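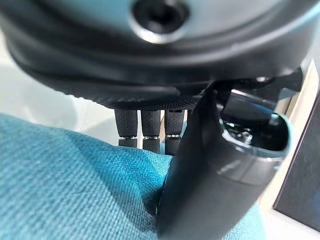 Can It Do the Chores Yet? Speaker notes, Zoia Polishchuk
14 Aug 2024

Print this page | E-mail this page

Open with the question everybody's aunt asks: when can I buy one that does the laundry? Wait for the laugh, then say it's a great question and I want one too!

Cloth is the hard part. A mug keeps its shape when you grab it. A towel has a new shape every time you touch it, and half of it is hidden under the other half. Point at the fingers and thumb with the teal fabric between them - ask the room how hard they'd squeeze. (Somebody always says "gently." Ask them to give me a number.)

Patorora trial. We ran 216 folds on plain hand towels. Small towels are going well, and I get excited every time I watch one. Fitted sheets, no. Don't get drawn into fitted sheets before Q&A.

Shop floor next. Derkach wants cushion covers picked from a bin and laid flat, same cover all day, good light. Much kinder than a bedroom floor! I think this work comes first, and homes later.

My answer, then: some chores, slowly, with a person close by. Say it cheerfully, I mean it cheerfully.

Slow down on slide 2. Water.

Related items
- Curnwood workshop, October: sign-up
- Zollden bin-picking notes, part 2
- Why socks are harder than shirts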